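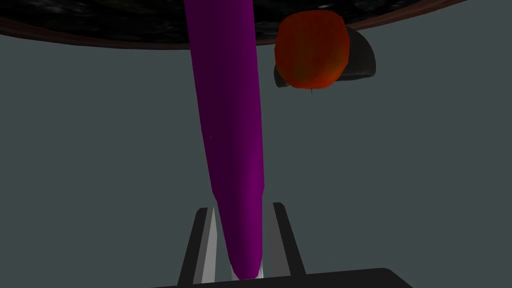
계단의 앵무새

2021-10-27

빌레이(Villey)로 이사한 첫해에 나는 새를 맡게 되었다. 위층에 살던 할머니가 병원에 들어가시면서 관리 사무소에 열쇠를 남겼고, 관리 회사 더한(De Haan)의 직원이 우리 집 문을 두드렸다. 그는 회색 앵무새가 든 새장을 두 팔로 안고 있었다. 건물에서 낮에 집에 있는 사람이 나뿐이라고 했다.

나는 새를 키워 본 적이 없었다. 그래도 문을 다시 닫을 수 없었다. 직원은 이미 땀을 많이 흘리고 있었다. 우리 건물에는 승강기가 없고 계단이 예순네 개 있다.

새의 이름은 아무도 몰랐다. 새장 밑에 붙은 종이에는 이렇게만 적혀 있었다. "자디아(Zadia) 사료, 아침에 두 숟가락. 포도는 껍질까지. 밤에는 천을 덮을 것." 글씨는 크고 떨렸다. 나는 그 종이를 냉장고에 옮겨 붙였다.

처음 며칠 동안 새는 말을 하지 않았다. 내가 방을 지나가면 머리를 옆으로 돌려 한쪽 눈으로 나를 보았다. 나는 전화로 일하는 번역 통역사이기 때문에 하루 종일 남의 말을 한다. 일이 끝나면 입을 열기가 싫다. 그래서 우리는 조용히 잘 지냈다고 생각한다.

닷새째 밤에 새가 기침을 했다. 사람의 기침이었다. 두 번 짧게 하고, 쉬었다가 한 번 길게 했다. 나는 침대에서 일어나 불을 켰다. 새는 천 밑에서 다시 기침을 하고, 숟가락이 찻잔에 부딪치는 소리를 냈다. 그다음에 낮은 목소리로 말했다.

"괜찮아, 괜찮아. 다 올라왔어."

할머니의 목소리였다. 나는 할머니와 인사만 하던 사이였지만 그 목소리는 알고 있었다. 장을 보고 돌아올 때 층마다 쉬면서 혼자 하시던 말이었다. 나는 우리 집 문 안쪽에서 그 말을 여러 번 들었다. 한 번도 문을 열지 않았다. 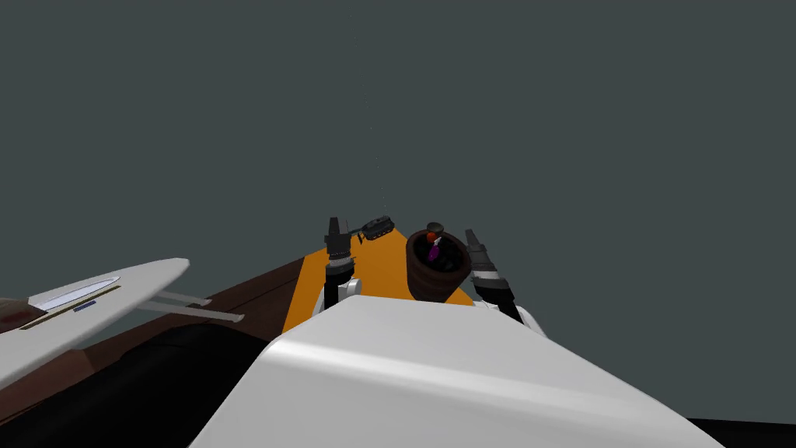

어두운 배경 앞의 주황색 탁자

다음 날 나는 피세로(Fisero) 거리의 동물 가게에 갔다. 사료가 거의 떨어졌기 때문이다. 주인은 자디아를 꺼내 주면서 새가 몇 살이냐고 물었다. 모른다고 대답하니까 그는 조금 화가 난 얼굴이 되었다. 그런 새는 사람만큼 오래 사는데, 나이도 모르고 데리고 있으면 안 된다고 했다. 나는 맡은 새라고 설명했다. 그는 사료 값을 받고 나서 포도 한 송이를 봉투에 넣어 주었다.

병원에는 876번 버스가 간다. 나는 가기 전에 전화기로 새의 소리를 녹음하려고 했다. 새장 앞에 의자를 놓고 앉아서 오후를 다 보냈다. 새는 포도를 먹고, 껍질까지 먹고, 발을 씹었다. 할머니의 말은 하지 않았다. 저녁이 되어 내가 포기하고 전화기를 내려놓았을 때 새가 드디어 입을 열었다.

"네, 잠시만 기다려 주십시오. 연결해 드리겠습니다."

내 목소리였다. 내가 그렇게 피곤하게 말하는지 몰랐다.

그것도 녹음이 되어 있지 않았다. 나는 빈 전화기를 가지고 버스를 탔다. 할머니는 창가 침대에 앉아 계셨고, 나를 바로 알아보지 못하셨다. 아래층 사람이라고 하니까 내 손을 보셨다. 새가 손가락을 문 자국을 보고 웃으셨다.

"포도를 늦게 줬구나."

나는 그렇다고 했다. 새가 무슨 말을 하더냐고 물으셔서, 나는 들은 대로 말씀드렸다. 기침도 흉내를 냈다. 두 번 짧게, 한 번 길게. 옆 침대의 환자가 우리를 쳐다보았다. 할머니는 한참 듣고 있다가, 그 기침은 당신 것이 아니고 남편 것이라고 하셨다. 남편은 그 집에 이사 오기 전에 돌아가셨다고 했다.

할머니는 12월에 돌아오셨다. 나는 새장을 안고 한 층을 올라갔다. 할머니는 차를 끓이고 새장의 천을 벗기셨다. 새는 방을 둘러보고 아무 말도 하지 않았다. 우리는 차가 식을 때까지 기다렸다.

요즘 나는 계단에서 장바구니 소리가 나면 문을 연다. 할머니는 내가 드는 방법이 나쁘다고 하신다. 무거운 것은 밑에 넣어야 한다고, 층마다 한 번씩 말씀하신다.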